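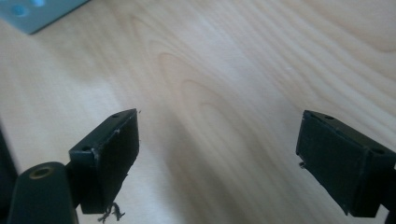 A tabletop in pale wood.

The Big Table Is Back, and I Couldn't Be Happier

The first thing you hear at Pinto, before the coffee grinder and well before the music, is elbows. Cups going down, newspapers being folded, somebody's laptop bumping somebody else's plate of toast. The café has one table. It runs from the front window almost to the kitchen door, and if you want to sit down in there, you sit at it with everybody else.

I went in on a wet January morning planning to stay for a quick breakfast, and I left at 2 in the afternoon with a recipe for lentil soup, a strong opinion about bicycle tires and a seed packet I hadn't paid for. I have been going back ever since.

Long shared tables used to be what you put up with at summer camp or in the school cafeteria. Then for a few years restaurants tried them as a fashion, mostly very tall ones with stools that were hard on the knees, and people grumbled and asked for a booth. What I'm seeing in Grendeo these days feels different. The tables are at normal height, for one thing. They have real chairs. And they're turning up in places that have nothing to sell you: the library's back room, the laundromat on the hill, the old feed store where the knitting group meets.

I wanted to know where they were all coming from, and the trail led pretty quickly to a workshop called Sarnetti, down by the rail yard in a long brick building with terrible parking and the best smell in town.

Sarnetti makes tables and only tables. The shop started out building them for church basements, the folding kind with metal edges, and moved over to solid wood when the folding business dried up. These days the order book is mostly one design, the Kava, a plain trestle table with a thick top, rounded corners and legs set well in from the ends, so whoever lands at the corner has somewhere to put their feet. (If you've ever spent Thanksgiving straddling a table leg, you know how much this matters!)

What I love about the Kava is how little there is to it. The top comes off with four bolts. Two people can carry it through a regular door if one of them is willing to walk backward. The long version seats 10 without anyone having to be polite about it, and I've seen more than that squeeze in on soup night. Every table gets a number burned into the underside, and people get oddly attached to theirs. The one at Pinto is 824. Regulars will tell you so, and at least one of them has crawled under there to show a visitor.

Then there's the finish, or the lack of it. The shop sends its tables out with a couple of coats of plain oil and a half-page of instructions that comes down to: wipe it, oil it in spring and fall, and please relax. I asked the folks on the shop floor about water rings and got a shrug, a cheerful one. Rings fade into other rings. Scratches get sanded out if you care and turn into part of the table if you don't. There was a top in for repair while I was there that had spent years in a pottery studio, and it was gorgeous, all soft dents and a faint bluish shadow down one side where the glazes used to sit. The owners wanted a cracked leg fixed and had left a note taped to the top that said DO NOT SAND.

I grew up in a house where the good table had a pad on it, and a cloth over the pad, and a sheet of clear plastic over the cloth. I must have eaten thousands of meals on it and I couldn't tell you what color the wood was. So a table you're allowed to touch still gives me a little thrill.

Back at the library, the table has changed the afternoons completely. There used to be a row of study desks along the wall, the kind with dividers, and they were busy during finals and lonely the rest of the year. Now at around three the homework crowd comes in and spreads out at one end, while the jigsaw people hold the other. In between is a stretch of open wood that gets used for whatever comes up: tax forms, a chess game, once a whole dress pattern that had to be moved out of the way of a math test. The librarians told me they worried about noise. They do get some. They also get teenagers asking retirees how to do long division, and retirees asking teenagers how to get photos off a phone, and it's a joy to sit near.

The laundromat table is smaller and has seen harder use. It was bought secondhand for 100 dollars and a promise to haul it away, and it wobbles, and there's a folded matchbook living under one foot. People fold sheets on it. They also eat takeout on it and play cards on it, and on the evening I stopped by there was a very serious discussion underway about whether you can put wool on the warm cycle. (You can, apparently, if you never want to wear it again.)

If you're thinking of getting one for your own home, measure first, and then measure the hallway. Leave enough space behind the chairs for somebody to walk past carrying a hot dish. Mix your chairs if you have to. Benches look wonderful and hold a lot of children, but the person in the middle will need to get up the minute everyone else is settled, so I like a bench on one side and chairs on the other. Put the table where the light is good. And skip the runner, at least for a while, so you can enjoy the wood.

Mine arrived last month. It takes up most of the dining room and a little of the living room too, and I have to turn sideways to reach the window. So far it has hosted a birthday, a sewing machine, a great deal of mail and one neighbor who came over to borrow a ladder and stayed for dinner. There's already a ring at my end from a coffee mug. Soup is on Sunday nights at Pinto, by the way, and you should get there early if you want the window end.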